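映り込みと暮らす

蛍光灯の話を書く。読みたい人がいるとは思っていないが、先週から頭の中が蛍光灯でいっぱいなので、どこかに出しておかないと夕飯の席で話してしまう。一度話した。家族は静かに味噌汁を飲んでいた。

春から、Pisumという共同の作業部屋に机をひとつ借りている。名前の由来はえんどう豆の学名だと契約のときに聞いた。さやの中に豆が並ぶように人が並んで働く、という趣旨らしい。豆にされるのは構わないのだけれど、さやの中はもう少し暗いのではないかと思う。Pisumは明るい。とにかく明るい。朝の九時に行っても夜の八時に行っても同じ明るさで、時間の感覚がなくなるあたりはコンビニに似ている。

わたしの仕事は文章の校正で、一日じゅう紙か画面を見ている。つまり光を浴びたものを見ている。家でやっていたころは、机の横に小さな電気スタンドがひとつあるだけだった。夕方になるとつけて、寝るときに消す。照明についての意見など持ったことがなかった。それが部屋を借りて二週間で、わたしは天井を見上げて舌打ちをする人間になった。

長い蛍光灯というのは、自分で光っているだけならまだいい。困るのは、つるつるしたもの全部に引っ越してくることだ。画面に映る。透明なファイルに映る。コーヒーに映る。眼鏡にも映っているはずで、向かいの席の人から見たら、わたしは目のところが白く光った人なのだろう。そういう漫画の登場人物はたいてい何か企んでいる。わたしが企んでいるのは送り仮名の統一くらいである。

最初に試したのは、席を変えることだった。Pisumの席は早い者勝ちで、壁のほうを向く席と、部屋のほうを向く席がある。壁向きに座ると、天井の灯りは背中側から画面に入ってくる。部屋向きに座ると画面はすっきりするが、今度は灯りそのものが視界の上のほうにずっといる。映り込みか本体か、という選択になる。どちらを選んでも蛍光灯には会える。

次にやったのが画面の角度の調整だ。少し倒すと蛍光灯が下に降りてきて、少し起こすと上に逃げていく。ちょうど消える角度があるにはあって、その角度にすると首が亀になる。二日やって、肩に来た。整体の先生には「何か急に下を向く仕事を始めましたか」と聞かれ、蛍光灯をよけていると答えたら、しばらく返事がなかった。

三番目が買い物である。反射を抑えるという触れ込みのフィルムを買った。3905円。貼った。わたしはフィルムを貼るのがたいへん下手で、画面の右下に小さな気泡の群島ができた。反射は確かに減った。くっきりした白い棒が、ぼんやりした白い雲になった。文字もつられてぼんやりした。「は」と「ほ」の区別がつかない校正者には仕事が来ないので、三日ではがした。はがすときだけは、とても上手にきれいにはがれた。

四番目も買い物だ。こうなると目的は何でもよくなっていて、夜中に「手元 照明 目にやさしい」で検索しては人の感想を読んでいる。手元が明るければ天井の光に負けないという理屈に納得して、3617円の電気スタンドを買った。結果、映り込むものがひとつ増えた。足し算ができていなかった。いまそのスタンドは家で玄関の靴箱の上にあり、鍵を探すときに役立っている。買ってよかったと思う。鍵はよくなくなるので。

このあたりで、同じ部屋を使っているオルガ・ロウロさんに相談した。オルガさんは製本をする人で、机の上にいつも骨のへらと定規がある。紙を見る時間はわたしより長い。目が疲れませんかと聞いたら、疲れる、と即答だった。対策はと聞くと、外に出る、と言う。一時間に一度、階段を降りて通りの木を見て戻ってくるそうだ。わたしはもう少しお金のかかる答えを期待していたので、少しがっかりした。そのあと一緒に木を見に行った。普通の木だった。目は楽になった。

そのとき階段で教わったのが、映り込みは見ようとしなければ見えない、という話だ。オルガさんが言うには、光った表紙の本を作るとき、最初の何冊かは表面の光ばかり目につくけれど、そのうち手が勝手に本を傾けて、光のないところを探すようになるらしい。体に任せるといいですよ、とのことだった。わたしの体は任せると菓子パンを買いに行く体なので、信用していいものか迷う。

ただ、やってみるとこれが難しい。見ないようにすると見える。画面の中の白い棒を無視しようと決めた日、わたしは午前中ずっと白い棒のことを考えていた。校正紙の余白に、ふと気づくと細長い四角を描いていた。原稿は温泉地の紀行文で、湯けむりがどうの、川面にきらめく光がどうのと書いてある。川面にきらめく光。読んでいるだけで目を細めてしまった。著者に「この光は必要でしょうか」と鉛筆を入れかけて、やめた。

無視するのがだめなら、逆に観察したらどうかと思いついたのは、たしか木曜の昼過ぎだった。食後で眠かったせいもある。どうせ映るのだから、どう映っているのかを見てやろうと、仕事をせずに部屋の中のつやつやしたものを見て歩いた。

見ていくと、ものによって性格が違う。マグカップに映る灯りは、縁のところでくにゃりと曲がって釣り針のようになる。スプーンの腹だと部屋ごと逆さまになり、灯りは足元に敷いた白い帯みたいに見える。電気ポットの蓋は傷が多いので、光がささくれている。わたしのスマートフォンは指紋だらけで、映り込みの話をする以前に拭いたほうがよかった。拭いた。くっきり映った。悪化である。

透明なファイルは、重ねると枚数だけ薄い光が並ぶ。少しずつずれて並ぶのがわりときれいで、校正紙を入れたまましばらく動かして遊んでいたら、通りかかった人に「何か見つかりましたか」と声をかけられた。誤植を、と答えておいた。見つかっていない。

カーブしたものに映るとまっすぐな灯りもまっすぐでなくなる、というのは理科で習ったはずだが、習ったときには何の感慨もなかった。凸面とか凹面とか、漢字がおもしろい形をしているなあと思っていたくらいだ。四十を過ぎてスプーンの裏と表を交互に見ている自分を、当時の理科の先生に見せたい。たぶん先に早退を勧められる。

いちばん見ごたえがあるのは、やはり大きくてつやのある面だった。マグカップやスプーンは小さいので、映っていても「ああ、いるな」くらいで済む。面が大きいと、灯りのほかにも窓らしき形まで、うっすらと連れてくる。部屋の中に、もうひとつ薄い部屋がある感じだ。しかもそちらの部屋のほうが、物の輪郭がぼやけているぶん片づいて見える。うらやましい。
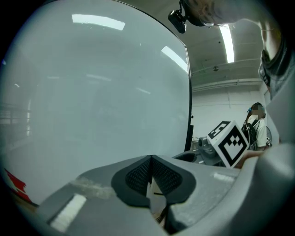

白く四角いのが天井の灯り。奥には本物の蛍光灯。

淡い灰青のパネルに、四角い白がぺたんと貼りついている。角のほうにもうひとつ、斜めになった白い光がいる。左の端には赤と白のシールがあるのだけれど、映り込みを見ていると、こういう実在するもののほうを見落とす。わたしも最初は気づかなかった。校正でも似たことがよくあって、難しい漢字ばかり追いかけていて、見出しの脱字を通してしまう。見出しは大きいのに。

本物のほうの天井も、改めて見るとそれなりに込み入っている。長い蛍光灯のほかに梁があって、配管が通っていて、小さな丸い器具もついている。壁は白くて、うっすら縦に継ぎ目がある。白い天井に白い壁では、光の逃げ場がないのも無理はない。家の居間は壁紙がくすんでいて、前から張り替えたいと言っていたのだが、この件以来、くすみの肩を持つようになった。

それで、問題は解決したのかというと、していない。画面にはいまも蛍光灯がいる。ただ、見物に行くようになってから、舌打ちは減った。向こうも向こうで大変だなという気持ちがいくらか出てきた。あちこちの面に同時に映らなければならないのだ。わたしは一度にひとつの席にしか座れない。

ついでに書いておくと、家に帰ってからも見るようになってしまった。炊飯器の蓋、蛇口、風呂場の鏡、冷蔵庫の横。うちの台所の灯りは丸いので、どこに映っても丸い。蛇口の根元では点になり、やかんでは楕円になる。家族に「やかんを見てごらん」と言ったら、見てはくれた。見たよ、と言って戻っていった。愛とはそういうものだと思う。

読んでくれている人から前に質問をもらっていたので、部屋を借りてよかったかどうかも少し。よかったです。家だと洗濯物が視界に入ると干しに行ってしまうし、干すと畳みたくなるし、畳むと座って休みたくなる。作業部屋にはわたしの洗濯物がない。仕事が進む。机がひとつと鍵つきの棚がひと枠、それに電気ポット使い放題。飲み物は自分で買う決まりで、わたしはほうじ茶の缶を棚に置いている。この缶もつやがあるので当然映る。蓋の上に、短くなった白い線が一本。

棚の枠は幅が33センチで、A4の封筒を横にして入れると少し余る。余ったところに何を入れるかは人それぞれで、オルガさんは接着剤、わたしはさっきの茶の缶と、はがしたフィルムを入れている。捨てればいいのに、3905円と思うと手が止まる。丸めると戻ろうとするので、輪ゴムで留めてある。

近いうちに、画面の上につける庇のようなものを厚紙で作ってみるつもりだ。オルガさんが端切れの厚紙をくれるというし、切るのも教えてくれるらしい。黒い紙を内側に貼ると効くそうで、糊の相性の話を熱心にされて、半分もわからなかった。フィルムであれだけ群島を作った人間に糊を持たせていいのか、という点は、まだ打ち明けていない。

できたら、また書きます。それまでは木を見に行きます。

追記。友人から「灯りを一本消してもらえばいいのでは」という連絡が来た。なるほどと思って翌日スイッチを見に行ったら、全部つくか、全部消えるかのどちらかだった。押してみる勇気はなかった。みんな働いていたので。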